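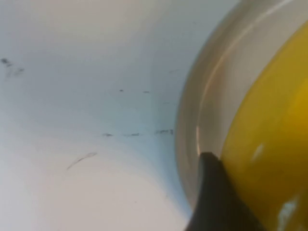 Ok quick one tonight, it's nearly 11 and I have to be up at 5.

So the water bill. Opened it in the car like an idiot. 1,691 gallons over what we used this time last year. Same house, same people, no pool, no garden to speak of. I read it twice and then went in and turned off everything I could find.

Called the Markbridge office. On hold through lunch. The woman was nice enough but all she could tell me was the meter's fine and had I checked the toilets. Had I checked the toilets. No.

Food coloring in the tank, wait, don't flush. Kasun Dewan at work told me that one. Upstairs was clear. Downstairs, blue in the bowl before I'd even put the cap back on the bottle. So there's your leak -- the flapper, a rubber thing that costs less than a sandwich. Been going since June probably, maybe longer. I'd heard it hissing and just figured the house does that.

Hardware store had 2 kinds and of course I bought the wrong one. Back again. Second one fit after some swearing, and teh chain needed shortening by a couple of links.

Jade Tindall next door says hers did the same thing and they knocked part of the bill off when she sent in the reciept. Going to try it. Need to find mine first, it's either in the coat or the recycling.

Also the shutoff valve behind that toilet is stiff as anything and I don't love the look of it. Not touching it. Next month's problem.

Anyway. Go put some food coloring in your tank. Bed.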